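The Small Tabletop, Measured

Surfaces, edges and holes: what to check before buying a compact work table

A small work table gets less thought than almost anything else in a house. Buyers compare width, depth and price, and the top itself is taken on trust. Since May we have been looking at compact tables at our workroom in Stiteswood, and most of the differences that matter in daily use are found in the last couple of inches of the board: the corner radius, the edge treatment and the position of any hole cut for a cable.

Start with the surface. Pale wood grain is the common finish in this class. It may be solid wood, a thin veneer over a core, or a printed pattern under a clear coat, and a showroom glance will not always separate them. The reliable test is at the edge. On solid wood the lines of the face continue over and down the side. On a veneered or printed board they stop at the edge band. A printed pattern also repeats, so a long top may show the same knot twice. A short top may not be long enough to show the repeat at all.

None of this makes a printed surface a poor choice. A good one wipes clean and needs no oil. Its weakness is repair. A scratch in solid wood can be sanded and refinished, while a scratch through a printed layer exposes the core and stays there. Veneer falls in between and tolerates light sanding once, with care.

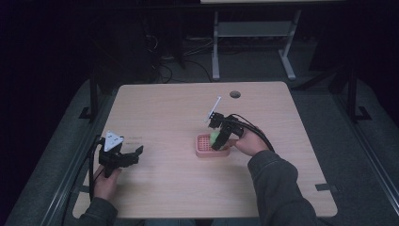

Pale top with rounded corners and a cable hole near the back edge. The pink tray holds a green ball.

Holes are the next item. A round grommet hole near the back edge keeps the front of the top free and leads a cord down behind the user. Placement off center is often useful, as a lamp or charger seldom sits exactly in the middle. Check the diameter against the largest plug you intend to pass through it, with the liner fitted. The liner takes up space, and a plug that clears the bare hole may not clear the finished one.

Check underneath as well. A cross rail directly below the hole will turn the cord sharply, and the strain ends up at the plug. If the table stands against a wall, leave room behind it for the cord to drop.

Small containers do a lot of the work on a table of this size. A shallow tray with a raised rim will stop a ball, a marble or a loose screw from traveling. A perforated bottom lets grit fall through, with the drawback that the grit is then under the tray, where it can mark the finish when the tray is pushed sideways. Lift the tray to move it. Felt dots on the underside help, provided they do not block the openings.

Color is worth a word. Small parts in cream, beige or gray are hard to find on a top of the same tones. Strong colors show up at once, and a sorting tray in pink or green is more practical on pale grain than one chosen to match.

The corners deserve the most attention. A square corner gives slightly more usable area and collects most of the damage. A rounded one spreads a knock over a longer stretch of edge and is kinder to a hip in a narrow room. It is harder to band well, however. The strip has to be bent around the curve without lifting, and a poor bond usually shows first where the curve meets the straight run.

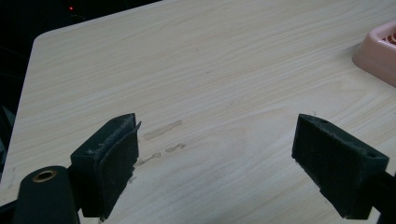
Long, wavy grain lines cross the top on a diagonal from lower left toward upper right.

Run a fingernail along that junction before buying. It should pass without catching. Then look along the top toward a window, with the light low across the surface. Ripples in the face, swelling beside the hole and small lifts at the band all show in raking light and disappear under a ceiling lamp.

Two makers' sheets came up in our comparison. Plina gives a corner radius for each top and sells spare edge strip by the length. Kendach lists overall size only, and the radius has to be measured in the store with a card template. The Paulauskas workshop cuts tops to order and will move the cable hole on request, which is useful where an outlet sits to one side.

For cleaning, use a damp cloth and follow with a dry one, working along the grain lines. Keep water away from the hole, where the core may be exposed behind the liner. Dust gathers under the rim of the liner, and a dry brush will lift it out.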